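Oct 31, 2024

**1.** Went to the open day at Billent this morning. They set up robot cells that take apart and put together computers, and once a year they let people walk in and watch. I fix office PCs for a living so this was my kind of thing. Posting my notes here in pieces.

**2.** Parking is behind the Mumelow building, not out front. Sign in at the desk, get a sticker, wait for your group. There were 4 groups through the day and I was in the second one. Coffee was free and pretty weak.

**3.** Our guide was Tassanee Meesuk. She runs the bench work there. She talked for a few minutes about what they are trying to do, then mostly let us look and ask. No slides, which I liked.

**4.** The job they were showing is desktop computers. Parts in, parts out, with the case open on the table. She said they started on it in September and the first weeks went almost entirely to the fingers, getting them to hold flat things and thin things with the same pair. The tips have a dotted grip pad on them. The rest is black links and hex-socket screws, all stuff you could take apart with a normal set of keys.

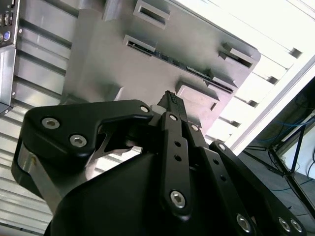
## Questions people asked

**5.** Somebody asked how long one gripper lasts. Tassanee said they plan on more than 3000 picks before they swap the pads. The links hold up a lot longer. They keep a paper log of it on a clipboard.

**6.** Somebody else asked if it can do laptops. Not yet. Too many clips and too much glue. The project is called Surura and it is towers only for now.

**7.** My own question was why they lay the tower down on its side. Same reason I do it on my bench. You get the whole board facing up and everything comes straight out toward you. The arm likes coming straight down too. Power supply, board, memory slots and drive cage are all in reach without turning the case.

**8.** The table is slatted aluminum, so a fixture can be bolted anywhere along it. Theirs has a gray printed plate next to the case with posts and little slots on it. I would like one of those at work. Right now I use a muffin tin.

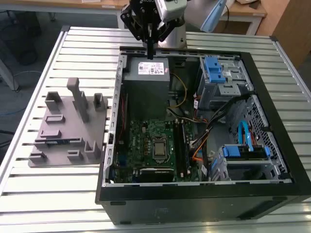

*Tower open on the table, gripper over the power supply end, fixture plate at left.*

**9.** Cables are the hard part. She said so before anyone could ask. A drive is a box and it stays a box. A cable goes wherever it wants. If you have ever tried to reach past a bundle to get at a connector you know what she means.

**10.** Talked to Mārtiņš Pärn for a while too. He prints the fixtures. He said every holder on a plate gets redrawn at least 2 times before anybody is happy with it. First one is too tight, next one is too loose. He had a bin of old ones under his desk and let us dig through it. Most are gray because he bought a lot of gray.

**11.** He also said the narrow slots give him more trouble than the big box-shaped holders. A wide opening forgives you if you come in a little crooked. A narrow one does not, and if what you are holding can bend, it gets worse.

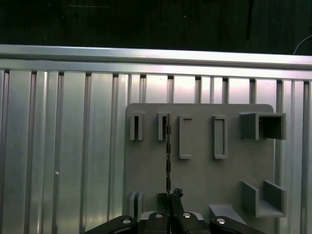 He checks every new slot by hand first, with his eyes closed, to see if he can find the opening by feel. If he has to hunt for it, he widens the mouth and prints it over. I wrote that one down.

**12.** Price came up, of course. They would not give a number for the whole cell. One of the fixture plates costs them very little in plastic. The hours are what you pay for.

**13.** There was a second stop at Hlongwane next door, where they do the cabinets and guarding. Shorter visit, and loud. They had ear plugs in a bowl by the door. They said they bent 2000 panels there last year. I did not get any good pictures.

**14.** If you want to go next year, ask for an early group. Ours got extra time with Tassanee and the one after us looked rushed. Wear closed shoes, they do check.

**15.** Still have my sticker on. Back to work tomorrow, I have a stack of towers waiting on new drives.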